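로봇 학습 실습 강의 노트 5주차
시연 데이터 모으기: 손에 드는 그리퍼 편

지난주에 나눠 준 체크리스트는 챙겨 오셨죠? 안 가져오신 분은 옆자리 것을 같이 보세요. 오늘은 수식이 거의 안 나옵니다. 대신 팔이 좀 아플 거예요(작년 수강생들이 강의 평가에 제일 많이 쓴 말이 "어깨"였습니다).

5.1 오늘 할 일

오늘부터 2주 동안 우리 반이 같이 쓸 데이터셋을 만듭니다. 이름은 Varnura로 정했어요. 뜻은 없고, 제가 지난 학기에 폴더 이름으로 쓰던 걸 그대로 가져왔습니다. 목표는 에피소드 3,000개입니다. 현재 서버에 올라와 있는 건 1,161개고요, 전부 앞 분반이 모은 겁니다. 나머지를 우리가 채워야 해요.

과제는 주방 작업 위주입니다. 문 열기, 접시 넣고 꺼내기, 서랍 닫기, 그릇 옮기기 같은 것들이요. 작업 목록 전체는 강의 게시판에 있고 모두 11가지입니다. 조마다 두세 가지씩 맡게 되는데, 바꾸고 싶으면 다른 조와 직접 합의한 다음 저한테 메일만 한 통 주세요.

5.2 에피소드를 어디서 끊을까

질문이 제일 많이 나오는 부분이에요. 원칙은 간단합니다. 그리퍼가 아무것도 잡지 않은 채 시작 자세에 있을 때 녹화를 켜고, 작업이 끝나서 다시 아무것도 잡지 않은 상태가 되면 끕니다. "접시 넣기"라면 문을 여는 동작부터 들어가나요? 네, 들어갑니다. 문이 이미 열려 있는 상태에서 시작하는 건 작업 번호가 따로 있어요. 두 개를 섞어 올리면 나중에 라벨을 고치느라 한나절이 갑니다. 제가 해 봐서 알아요.

중간에 멈칫하는 건 괜찮습니다. 그런데 멈춘 채로 옆 사람과 얘기하는 건 안 됩니다! 정책이 그 긴 정지 구간까지 배워 버려서, 실제로 돌려 보면 로봇이 문 앞에서 한참을 가만히 서 있어요. 처음 보면 웃긴데 세 번째부터는 안 웃깁니다.

5.3 다양성은 어떻게 만드나

같은 접시를 같은 자리에 예순아홉 번 넣은 데이터를 받은 적이 있습니다. 네, 정확히 69개였어요. Hinojosa 실습실에서 넘어온 묶음이었는데, 성공률만 보면 완벽했죠. 그걸로 학습한 정책은 접시를 손가락 두 마디만 옆으로 밀어 놔도 허공을 잡았습니다.

그래서 에피소드마다 뭔가 하나는 바꾸세요. 접시 위치도 좋고 방향도 좋고, 담긴 음식이나 서는 위치, 다가가는 높이도 좋습니다. 한꺼번에 다 바꿀 필요는 없어요. 저는 보통 다섯 번에 한 번꼴로 사람을 바꾸게 합니다. 키가 다르면 손목 각도가 달라지고, 문을 당기는 버릇도 사람마다 꽤 다르거든요. 객원으로 도와주시는 Nele Engelhardt 선생님은 늘 아래에서 위로 접근하시는데, 저는 완전 반대예요. 둘 다 데이터에 들어가면 좋습니다.

음식은 접시 한가운데에만 두지 말고 가장자리 쪽에도 놓아 보세요. 다만 국물 있는 건 금지입니다. 이유는 11월에 들으셨던 분들이 잘 아실 거예요.

5.4 카메라에 무엇이 들어오나

이 장치는 카메라가 그리퍼에 붙어 있어서, 나중에 모델이 받는 화면에 손가락이 항상 같이 나옵니다. 이게 생각보다 중요해요. 모델은 손가락과 물체 사이의 상대 위치를 보고 움직임을 정하니까, 접근하는 동안 손가락 끝과 대상이 한 화면에 같이 들어와 있어야 합니다. 대상이 손가락 뒤에 완전히 가려지는 각도로 오래 머물지 마세요.

넓은 렌즈라 가장자리가 많이 휩니다. 천장도 휘고 문도 실제보다 훨씬 커 보이죠. 보정은 하지 않고 그대로 씁니다. 학습할 때나 실행할 때나 같은 렌즈를 쓰니까 굳이 펼 이유가 없어요. 대신 렌즈에 지문이 묻었는지는 매번 확인해 주세요. Jistitz 세션 하나를 통째로 버린 게 바로 지문 때문이었습니다.

배경에 사람이 지나가는 건 괜찮습니다. 방이 늘 조용할 수는 없고, 나중에 로봇이 일할 곳도 마찬가지니까요. 단, 얼굴이 크게 잡힌 구간은 업로드 전에 흐림 처리를 해야 합니다. 스크립트는 공용 폴더에 있고, 안 돌아가면 Ximena Medrano 조교에게 물어보세요. 수업 끝나고 한 시간은 실습실에 계십니다.

5.5 예시: 전자레인지 작업

전자레인지는 11가지 중에서 실패가 제일 많이 나오는 작업이에요. 문이 우리 쪽으로 크게 열리기 때문에 그리퍼 몸체가 문에 걸리기 쉽고, 안쪽은 밝고 하얀데 문 창은 어두워서 노출도 자꾸 흔들립니다. 게다가 흰 접시가 흰 내부에 놓이면 접시 테두리가 잘 안 보여요. 새우처럼 색이 뚜렷한 음식을 올려 두면 사람이 검수할 때는 편한데, 모델이 새우 색만 보고 접시를 찾게 될 수도 있으니 다른 음식도 꼭 섞어 주세요.

그리퍼를 너무 낮게 들고 들어가면 화면 아래 절반이 그리퍼 몸체로 꽉 찹니다. 그래도 접시와 손가락 끝이 보이면 통과로 칩니다. 검수할 때는 접시 테두리, 손가락 끝, 문이 열린 정도, 이 순서로 보시면 빨라요.
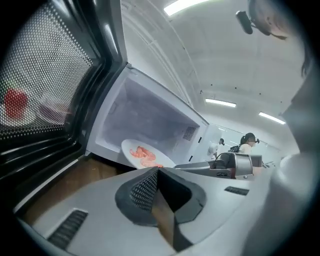
5.6 업로드와 검수

파일 이름은 조 번호, 작업 번호, 사람 이니셜, 순번 순서로 붙입니다. 한글은 쓰지 마세요. Lalside 서버가 아직도 한글 파일 이름을 깨뜨립니다(고쳐 달라고 두 번 말했어요…).

실패한 에피소드도 지우지 말고 fail 폴더에 넣어 주세요. 접시를 떨어뜨린 것도, 문을 못 연 것도 다 쓸모가 있습니다. 7주차에 실패 구간을 따로 골라내는 실습을 할 텐데 그때 재료가 모자라면 곤란해요. 녹화가 중간에 끊긴 파일만 지우면 됩니다.

검수는 다른 조 것을 봅니다. 자기 조 데이터는 아무래도 너그럽게 보게 되더라고요. 애매한 건 혼자 결정하지 말고 검수표 비고란에 적어 두세요. 제가 다음 시간 전에 훑어보겠습니다.

다음 시간까지
조별로 맡은 작업당 에피소드 열 개씩 먼저 올리기. 검수표는 다음 수업 시작 전까지. 시간 동기화 문제는 6주차에 다루니까, 타임스탬프가 조금 어긋나 보여도 일단은 손대지 말고 원본 그대로 올려 주세요.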